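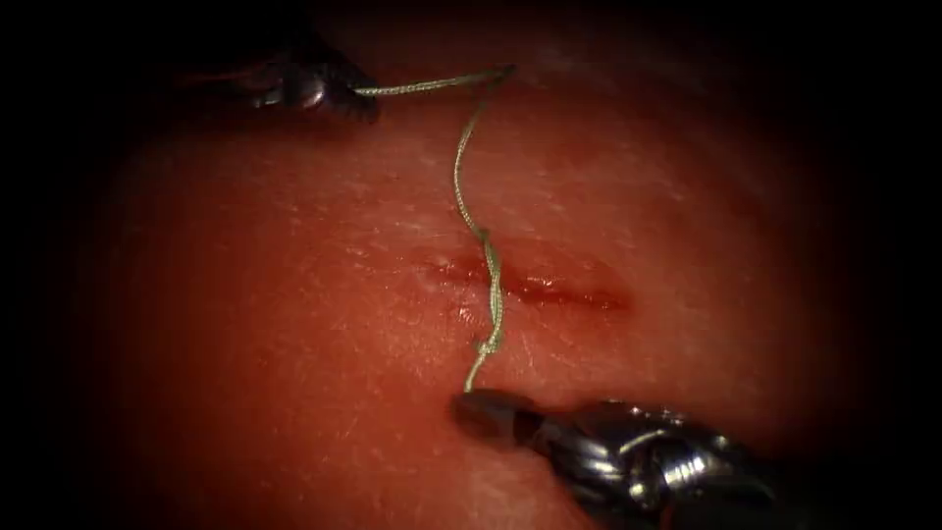 Practice suturing: thread through the cut, with a kink below it

My braided thread keeps kinking on practice pads. What am I doing wrong?
Posted 4/30/19 by Yolandi Hlongwane

Hi all! I started practicing suturing in February and I love it, but my thread is driving me up the wall. I'm using a braided one (greenish-gray, kind of fuzzy up close) on a soft pinkish-red pad, with short straight cuts. The first pass goes in okay. Then as soon as I pull the slack through, the part below the cut coils up on itself and makes a little twisty loop. If I keep pulling, I get a knot where I don't want one.

I've tried shorter pieces and I've tried going slower. My study partner swears it's the brand (mine is Brestemico, hers is Tanui) and wants me to throw out the whole box. I have 39 packs left, so I'd like to hear from somebody else first! Also, should I be starting right at the end of the cut or a little way in?

3 answers

Faith Shirima
Top helper, 1,436 answers

Don't throw out the box! Braided thread picks up twist every time you roll your wrist to drive the needle, and a long tail has nowhere to put it. After each pass, stop and let the needle dangle for a second so the strand can unwind. Then run the thread lightly between two fingers from the tissue out toward the free end. Do that before you pull the slack through.

Check your needle angle too.

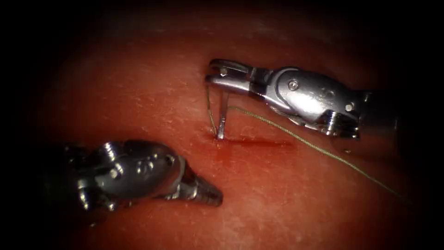 You want the point going into the surface close to straight down, and then you follow the curve around. If you come in flat and shove, you end up twisting the needle in the jaws to finish the bite, and all that twist goes right into your thread. I grab mine a bit past the middle of the curve, toward the thread end.

On where to start — I put my first stitch right by the end of the cut and work along from there. Some teachers have you begin in the middle and split the difference each time, and that's fine on a longer cut. On a short one I find it fussy.

If a loop has already formed, quit pulling. Tease it open while it's still loose, even if it takes you a whole minute.

guest_73
get monofilament, problem solved

Sturton_sews
I had the same thing for my first 8 or so sessions. What helped me was wetting the thread a little and straightening it with a gentle tug before I started, because mine came out of the pack all wavy. Monofilament does kink less, but it's springy and the knots slip, so I wouldn't switch while you're still learning to tie. The Metirton beginner handout has a decent page on this if your library carries it.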